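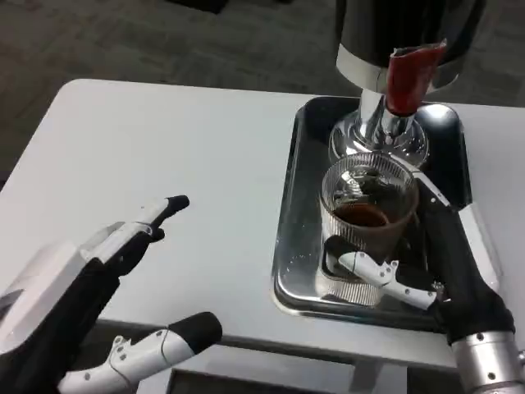 Última alteração desta página: 24 de março de 2019

Perguntas frequentes sobre o Kendus

Juntei aqui o que mais me perguntam por mensagem e na oficina. Se a sua dúvida não estiver na lista, escreva, que eu vou acrescentando (devagar, mas vou!).

O que é o Kendus?
É o meu robô de duas mãos, que estou montando na Grekemero, a oficina compartilhada onde alugo uma bancada. O plano é que ele sirva uma bebida do começo ao fim: pegar o copo, segurar debaixo do bico, esperar e entregar. Ainda falta bastante, principalmente na parte de entregar.

Por que bebidas? Não era mais fácil começar com blocos?
Era, e comecei com blocos! Enjoei em um mês. Um copo transparente com líquido dentro é um problema muito mais divertido: muda de peso enquanto enche, reflete tudo e, se a mão aperta demais, escorrega para cima. Uso um copo canelado porque as ranhuras ajudam os dedos a não deslizar. Com copo liso eu passava a tarde enxugando a mesa.

Qual é a máquina de bebidas?
Uma de segunda mão, preta, com uma faixa cromada e a peça do bico em vermelho. Não mexi em nada por dentro. O vermelho é ótimo para a visão do robô, que acha o bico pela cor e calcula o resto a partir dali. Se a sua for toda preta, um pedaço de fita colorida resolve.

A bandeja de inox atrapalha a câmera?
Atrapalha, e muito. Ela reflete a máquina, a mão, a lâmpada, o que estiver por perto – o programa chegou a procurar um segundo copo no reflexo. Já me sugeriram trocar por uma bandeja fosca umas mil vezes, mas inox lava fácil e eu sou teimosa. A saída foi mandar o programa ignorar tudo que aparece abaixo da linha da base do copo.

Os dedos são impressos em 3D?
São, em plástico branco, segmento por segmento, com parafusinhos nas articulações. Cada mão me tomou 31 horas de impressão, sem contar as peças que foram para o lixo. As pontas são pretas e arredondadas, e essas eu compro prontas da Iglesias, uma lojinha que vende por unidade. Tentei moldar as minhas em casa em janeiro e prefiro não falar do assunto.

Para que serve a luva preta?
Para proteger a palma e o dorso dos respingos e segurar os cabos no lugar. O tecido enruga um pouco entre o polegar e os outros dedos, e ainda não achei um corte que resolva isso. Se você costura e tem alguma ideia, me chame, por favor!

Por que a mão esquerda fica aberta, sem fazer nada?
Porque por enquanto só programei a direita para pegar. A esquerda espera numa posição de repouso, com os dedos abertos e longe da bandeja. Mais para a frente ela vai segurar o pires, ou um guardanapo, ainda estou decidindo. Os motores ficam ligados, então não ponha a mão ali achando que ela está dormindo.

Ele enche o copo até a boca?
Não! Trabalho com uma camada rasa no fundo, que já dá para testar pegada e inclinação sem fazer tragédia. Meu limite nos testes é 40 ml. Quando ele aguentar isso sem balançar, aumento.

Quantos testes você já fez?
Na última rodada que anotei direitinho foram 52 tentativas, com quatro derramamentos. Fiquei muito feliz, porque na rodada anterior eu tinha desistido de anotar.

Dá para ver funcionando?
Dá, na oficina, é só combinar antes. Peça para falar com a Lovely Malabanan, que cuida da agenda das bancadas e sabe quando estou por lá. Crianças são bem-vindas, desde que fiquem do outro lado da mesa.

Posso usar os seus arquivos?
Pode, para uso pessoal e para escola. Os arquivos das mãos estão na pasta Grullham, que é o nome da segunda versão (a primeira não tem nome, não merecia). O punho direito ainda está desatualizado lá: o meu já tem a junta de metal e o desenho da pasta é o antigo, de plástico. Vou trocar assim que terminar de medir os furos dos parafusos.

Você vende pronto?
Não vendo, e nem saberia que preço pôr. Mas se você estiver montando o seu e travar em alguma parte, mande uma foto e conte o que já tentou. Respondo quase sempre à noite.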